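Pundent Seed Drills: Frequently Asked Questions

Last revised 10/29/24

The answers on this page apply to the Grendia range of mounted and trailed seed drills supplied in the United Kingdom and Ireland. They do not replace the operator's manual delivered with the machine. Where the two differ, the manual takes precedence.

General

Which models are in the current Grendia range?

The range consists of one mounted drill, the Grendia 3000, and one trailed drill, the Grendia T. Both use the same metering unit and the same coulter assembly. The 3000 has a working width of three metres and is intended for mixed farms and for smaller arable holdings with narrow gateways.

Is the Grendia suitable for direct drilling?

The trailed drill may be used directly into stubble where straw has been chopped and spread evenly. The mounted drill is designed for cultivated or lightly worked ground. Use of the mounted drill in uncultivated land is not covered by the warranty.

Can the drill be used for cover crops and grass seed?

Yes. The fine seed rollers must be fitted in place of the standard rollers, and the agitator should be disengaged. Mixtures containing seeds of very different sizes may separate in the hopper on long runs. Filling little and often reduces the problem.

What is the hopper capacity?

The hopper of the mounted drill holds 900 litres. Capacity in kilograms depends on the seed, and the table in the manual should be consulted before the axle loading of the tractor is calculated.

Setting up and calibration

How often should the drill be calibrated?

Calibration is required at the start of each season, at every change of seed or seed batch, and after any work on the metering unit. Seed dressings alter the flow of seed considerably, and figures taken with undressed seed should not be relied upon.

Why does the sown rate differ from the calibrated rate?

The most frequent cause is an incorrect wheel factor. Tyre pressure, soil condition and forward speed all affect the number of turns of the land wheel over a given distance. The wheel factor should be measured in the field to be drilled and not on a hard surface. If the difference remains, check that the roller covers are fully closed and that no seed is lodged beneath the flaps.

What depth should be set for winter wheat?

Pundent does not issue recommendations on sowing depth. Growers should follow the advice of their agronomist or seed supplier. Depth is altered by moving the pins on the rear press wheels, and all pins must be placed in the same position across the full width.

How are tramlines set?

Tramline spacing is entered on the control terminal under Field Settings. The terminal accepts sprayer widths in whole metres. On machines with a mechanical tramline unit, the sequence is fixed when the drill is built and can be changed only by a dealer.

Control terminal

Can the drill be operated from the tractor's own screen?

Trailed drills supplied with the Ong control box may be connected to a compatible tractor terminal. Mounted drills require the separate Pundent terminal. The dealer can confirm compatibility when given the make, model and software version of the tractor.

The terminal shows fault code 13. What should be done?

Code 13 indicates that no signal is being received from the fan speed sensor. Stop the tractor, remove the key and inspect the sensor cable for damage where it passes the lower link. If the cable is sound, check that the gap between sensor and disc matches the setting given in the manual.

Are field records kept when the power is disconnected?

Yes. Area totals and seed totals are held in memory. Records may be copied to a memory stick at any time when the fan is not running.

Maintenance and storage

Which grease should be used?

The coulter pivots and the transport wheel hubs should be greased with Fluvomine or with another grease meeting the specification in the manual. The metering shaft bearings are sealed and must not be greased.

How should the drill be stored over winter?

All seed must be removed from the hopper, the metering unit and the delivery hoses. The machine should be cleaned with compressed air, kept under cover and lowered on to its parking stands. Owners are asked to complete this work before the end of December, as damp seed left in the rollers leads to corrosion and attracts vermin.

May the drill be cleaned with a pressure washer?

The frame and coulters may be washed in this way. Water must not be directed at the fan, the terminal connections, the bearings or the interior of the hopper.

Parts and warranty

How are spare parts ordered?

Parts are supplied through authorised dealers only. The serial number, stamped on the plate beside the left-hand lower link, must be quoted with every order. Coulter discs are listed under part number 486 and are sold in pairs.

How long is the warranty?

New machines are covered for one year from the date of delivery, provided that the delivery form has been returned by the dealer. Wearing parts, including discs, scrapers and following tines, are excluded.

Can the warranty be passed to a new owner?

Any remaining period may be transferred on written application by the selling dealer.

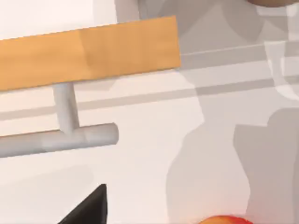
Computer-rendered view: board and T-shaped tubular fitting.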